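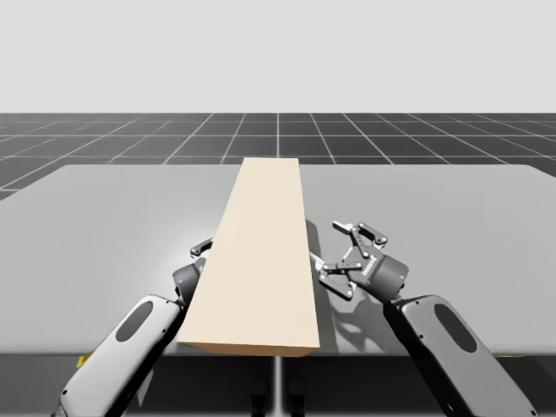

Bimanual board lift, sim stage: grasp width question
Student Projects > Manipulation

dvaldovinos
Team Starholm. Our policy closes both grippers on the long sides of the board and lifts. In sim it completes 9 of 15 trials. In the failures the board yaws as it leaves the table. Both arms use the same closing force. Should I raise friction on the pads?

thitima_c
No. Check where the grasps sit along the length first. If they are not opposite each other at the center of mass, you get a yaw moment at contact.

dvaldovinos
Offset between the two grasp points is 13 mm in the logs.

cirilo.c
I would still raise friction. Ours was at the default and the pads slipped under any load.

thitima_c
That hides the offset. It will come back on hardware.

cirilo.c
Hardware stage is a different board anyway. The rules score the sim stage separately.

azucena_m
Are you closing both at the same time step? We had one side touching 8 steps early and it pushed the board sideways.

dvaldovinos
Not synchronized. I will add a wait on contact for both sides, fix the offset, and leave friction alone for now. Rerunning the same seeds tonight.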